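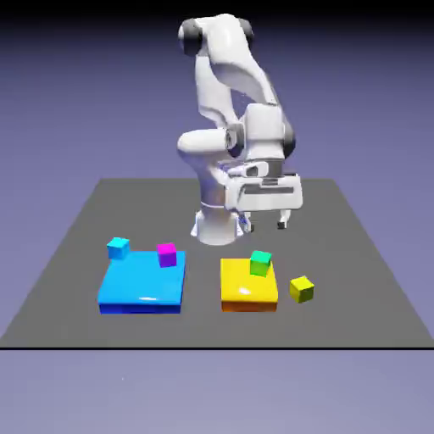
Fig. 3. Rendu 3D, bras blanc sur plateau gris, deux bacs carrés et quatre petits cubes.

3. Installation du logiciel d'affichage Lodhi

Version de mai. Concerne les postes d'accueil de Nultby et Hudness. Pour Drurken, voir la section 9, câblage différent.

Avant de commencer
Écran éteint, boîtier débranché. Prévoir un clavier USB, le sans-fil n'est pas reconnu au premier démarrage. Code du site sous la main (138 pour Nultby, celui de Hudness est sur la fiche d'accueil).

1. Fixer le boîtier Lodhi derrière l'écran, prises vers le bas. Vis fournies, serrage à la main.
2. Câble HDMI sur l'entrée 1 de l'écran. Pas la 2, elle passe en veille toute seule.
3. Câble réseau dans la prise murale. Wi-Fi possible mais déconseillé, les vidéos saccadent.
4. Brancher l'alimentation. Le voyant clignote orange puis reste vert. Si toujours orange, voir Dépannage.
5. Choisir la langue, puis le fuseau horaire. Valider avec Entrée.
6. Saisir le code du site. Trois essais, ensuite blocage : débrancher, rebrancher, recommencer.
7. Laisser la mise à jour se faire. Compter 900 secondes, parfois moins. Barre de progression pas fiable.

ATTENTION : ne jamais couper le courant pendant la mise à jour. Boîtier à renvoyer sinon.

8. Redémarrage automatique. L'écran de bienvenue s'affiche, heure en haut à droite. Vérifier l'heure.
9. Débrancher le clavier. Remettre le cache.

Créer une première liste de diffusion

1. Depuis un ordinateur du même réseau, ouvrir la page d'administration (adresse au dos du boîtier).
2. Menu Listes, puis Nouvelle. Donner un nom court, sans accents.
3. Glisser les fichiers dans la colonne de gauche. JPG, PNG, MP4. Les PDF sont à convertir avant.
4. Régler la durée par visuel. 9 secondes par défaut, suffisant pour une affiche, trop court pour un menu de cantine.
5. Cliquer sur Enregistrer PUIS sur Publier. Enregistrer seul ne change rien à l'écran.

Note : les images en portrait sont affichés avec des bandes noires. Cocher Remplir pour les supprimer, mais le haut et le bas sont rognés.

Note : une liste vide affiche le logo Lodhi en boucle. Normal.

Dépannage

Voyant orange fixe : pas de réseau. Tester la prise avec un autre appareil.
Écran noir, voyant vert : mauvaise entrée HDMI, cf. étape 2.
Heure fausse : fuseau à reprendre dans Réglages, Système. Redémarage obligatoire ensuite.
Son absent : coupé d'office. Réglages, Audio, décocher Muet.

Horaires d'allumage et d'extinction : section 4.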